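Skamavon Equipment Planning, May 24, 2023. This thread sets out our budget request for the second automated refurbishing station.

1/ The request covers one arm, one gripper and 143 printed parts fixtures. Graphics cards and memory are the first items on the work plan.

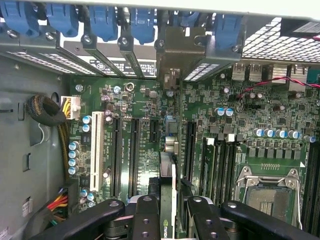

2/ Fixtures are priced at $2 each in material. Spare gripper fingers are a separate line, capped at $500 for the year. Grodholm and Urban have both been asked to quote on the arm.

3/ The slatted aluminum table is budgeted at $1,888, delivered. Sites planning a similar purchase should allow floor space for the table and a desk nearby.
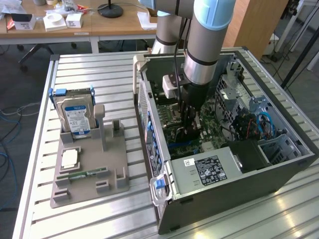 Arm over an open desktop tower, with the parts fixture alongside.

4/ Quotes close in June. Questions on the request may be sent to Hedvika Malý, Equipment Planning.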